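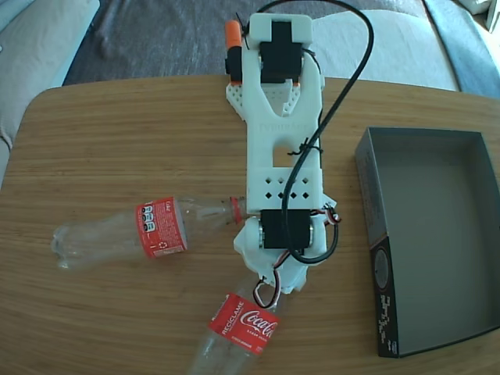

# Cable snags on a printed arm: finding and fixing a wrist dropout

Our arm, Zarngate, had a lovely little fault last month. It would reach for a bottle, start to close the gripper, then go completely limp from the lower servo down. Restart it and all was well for another few goes!

I blamed the power supply, then the code, then the servo (sorry, servo). Tyra Løken spotted the real culprit in one evening: the cable was tied too tightly to the beam, so every full bend of the wrist tugged the plug a hair out of its socket.

If yours does the same, try this.

1. Support the arm with one hand and switch off. It will drop when the power goes, and printed fingers snap easily.
2. With the power off, bend the wrist slowly to both ends of its travel and watch the cable. If it goes taut anywhere, you've found your fault.
3. Snip the zip tie – flush cutters, blades pointing away from the wires.
4. Push the plug fully home. Look for bent pins and nicks in the insulation, and replace the lead if you see either.
5. Bend the wrist to its furthest point, leave a soft loop past the servo, then fit a new tie. The cable should still slide under it.
6. Check that the loop can't catch on the gripper.

Now for the fun part. Clear your hands away, keep the switch within reach and run the wrist back and forth at low speed. Ours used to fail by cycle 14 at the latest. After retying we got through 243 without a dropout, and I let it go on to 2000 while I cooked dinner in the same room.

If it still drops out, swap the lead before you buy a servo. I bought 3 before Tyra came round, so I'm well stocked for spares.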